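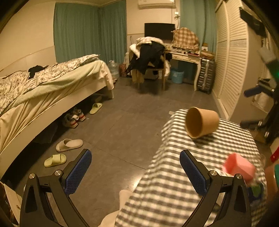 Slide 1. Jaws open, paper cup on its side on the check cloth.

Start straight in, no bio. Say: hand-held gripper, two fingers, built at home, tested in a bedroom. Ask who's got a bench at home. Wait for hands.

Parts. Keep it quick. Blue pads with the textured face, silver screws at the joints. Pads are what people ask about so do them first. Went through 6 lots before these. First lot far too soft, peeled off on a Sunday night with the shop shut — tell the glue story ONLY if running early.

Cups. Upright is easy, anyone can do upright. On its side is another job, you come in low and the rim folds if you squeeze too hard. Pass the squashed one round.

Money: 770 all in, most of it on bits I broke. Don't read out the list, it's on the handout. Thank Slavica Kovačević for the drill press at Stundale. (check pronounciation!!)

Next slide. More on the table now. Bottle, jar, pink box, cup with the green cartoon plants. All lying down bar the box. Point at bottle: smooth, heavy one end when half full, rolls if you nudge it. Jar worse. Close slowly, stop, then lift.
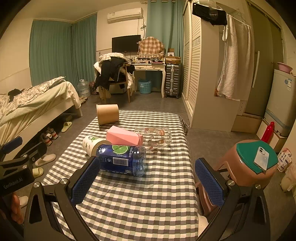
Sigrun Lunde wrote back after the October run-through: I'd drop the slow close. On mine I shut the fingers fast and let the pads take the knock, and I've only lost 2 jars. You're losing time on every single pick.

Fair. Read it out, then say I tried it. Better on the bottle, hated it on paper cups. Show of hands, fast or slow?

Then the 17 second clip. No sound on it so talk over — grip width, wrist angle, why the thumb gets sore.

If clip wont play skip to questions. Somebody will ask about a motor. Answer: next winter, Sixten has the drawings.

Leave the gripper on the front table after. Take the spare screws home this time.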